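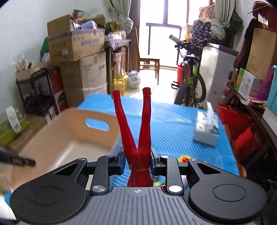

Taretti two-finger gripper with a red toy figure held upside down between the pads.

Taretti Two-Finger Hand Gripper
Price: $1,205
Sold by: Prakness
Listing updated 2018-12-26

I've been selling and servicing these for a while now, and the Taretti is the one I end up talking about the longest whenever somebody calls. It's a parallel linkage gripper you carry by hand, with the camera mounted behind the fingers and looking out over them, so what the camera gets is pretty much what you see up top. Squeeze the trigger, the link arms swing in, the pads stay flat to each other and you pick the thing up. Let go and it opens. That's really all there is to using it!

Looking after it takes a little more explaining, and since most of my email is people asking about pads and pins, I've put it all on this page.

Getting it set up

It ships assembled except for the pads and the camera. Put the camera on first, while the fingers are out of your way, and snug the clamp screw down with the short hex key in the bag. Then slide each pad onto its finger until it clicks. The blue edge goes to the inside. I get a call every so often from somebody with a gripper that "won't hold anything" and the pads are on backward (I've done it too, on a unit I was about to mail out).

Next, check the centering. The gray grooved plate between the arm housings has a little white crosshair at the top. Close the fingers slowly with nothing in them and watch where the pads meet in the camera picture. They should come together in line with that crosshair. If they meet off to one side, loosen the linkage lock under the body a quarter turn, hold the fingers closed, and tighten it again. Do this before you do anything else with the camera, or you'll be chasing a crooked picture all afternoon.

For a first try, pick something small with a slick surface and a funny shape. Toy figures are great. They're shiny, they taper, and if you've got the pads wrong they'll slip out right away. A wood block will let you get away with anything. Grab the figure by its middle, tip the gripper around and see whether it twists. A bit of turn on a round body is normal. Sliding down toward the pad tips is a sign that the pads need cleaning or the trigger cable needs taking up.

Pads

Wipe them with a damp cloth at the end of the day. Plain water, or a drop of dish soap if you've been handling anything greasy. Please don't use solvent cleaners – they leave the surface hard, and a hard pad is a slippery pad. Let them air dry before you put the gripper back in its case.

I change mine every 500 hours of use. Yours may go sooner if you pick up a lot of rough stuff. The blue edge is the part to watch. When it starts to lift or gets a notch in it, swap both pads together. One new and one old will hold unevenly, and your centering goes off again.

Pins and link arms

The big round silver pins at the bottom of the upright link arms carry most of the load, so that's where play shows up first. Hold the body still, take one finger near the tip and wiggle it side to side. You want to feel next to nothing. If it knocks, the bushing behind that pin is worn. The smaller silver pins up along the joints last a lot longer, but give them a look while you're in there.

To change a bushing, open the fingers all the way, take the clip off the back of the pin and push the pin out toward the front. It should move with thumb pressure. If it doesn't, stop and check that the clip is really off. Don't reach for a hammer! Press the old bushing out, press the new one in, put a thin smear of Pekness light grease on the pin and slide it home. Wipe off whatever squeezes out, because grease on the pads will ruin your day.

Dimas Raju wrote to me in March about a clicking noise when the fingers opened, and he'd already replaced both bushings. He had put the clip back on with the flat side facing out, and it was ticking against the housing. Flip it over, no more click. I've added that to the sheet that comes in the bushing kit.

Trigger cable

New cables stretch. After the first few days you'll probably notice the trigger has more free travel than it did. Turn the barrel adjuster out until the fingers start to move as soon as you pull, then back it in a hair. With the trigger released the fingers need to open fully, so look at them before you lock the nut.

Parts I keep on the shelf

Finger pads, pack of 2
Base pin bushings, pack of 2, with clips
Trigger cable
Pekness light grease, small tube
Zakaria hard case, foam cut for the Taretti with the camera on

The older Zakaria case also fits, but only with the camera off. If you're not sure which one you have, look inside the lid. The newer one has a pocket there for the hex key.

Repairs

If you'd like me to do the work, send the gripper with its pads on and a note telling me what it's doing. A short clip of it closing on something is even better. Take the camera off and keep it at home, I don't need it to set up the linkage. Elikem Frimpong handles the shipping end and will email you a label, so wait for that before you box it up. Return postage is included on bushing and cable jobs.

Questions about fit, or about whether your pads are due, can go through the contact form. Add a close-up of the blue edge if it's a pad question and I can usually tell you the same day.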